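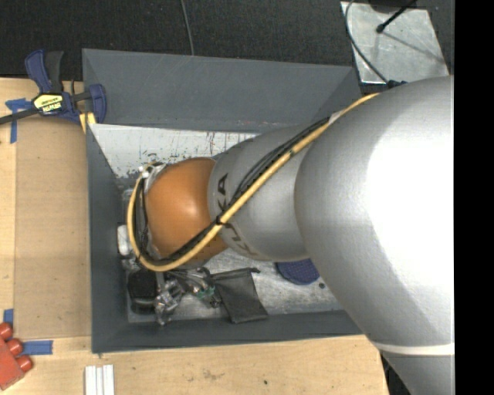
Le délai de paiement interentreprises reste traité comme une variable comptable. Il relève pourtant de la gestion du risque, et les directions achats devraient en répondre au même titre que du prix.

Prenons le cas de Pandura, qui sous-traite son conditionnement à Brorkitz. Le contrat prévoit 45 jours. Le délai constaté en décembre atteignait 84 jours, avec des pointes allant jusqu'à 129 jours sur les factures litigieuses. Brorkitz finance l'écart par découvert, puis le réintègre dans ses devis. Pandura paie donc ce crédit, à un taux supérieur à celui qu'elle obtiendrait de sa propre banque.

Irfan Magsi défend l'escompte systématique pour règlement anticipé. La mesure est utile aux fournisseurs solides - elle pénalise les autres, contraints d'abandonner de la marge pour encaisser leur dû. Zubaida Talpur propose de publier le délai réel par donneur d'ordre, litiges compris. Cette seconde voie me paraît préférable, à condition que le calcul parte de la date de réception de la facture. Partir de la date de validation interne revient à laisser le débiteur régler lui-même le chronomètre.

Chez Trilletti, 13 factures sur 172 attendaient encore cette validation à la clôture. Aucune ne figurait parmi les retards.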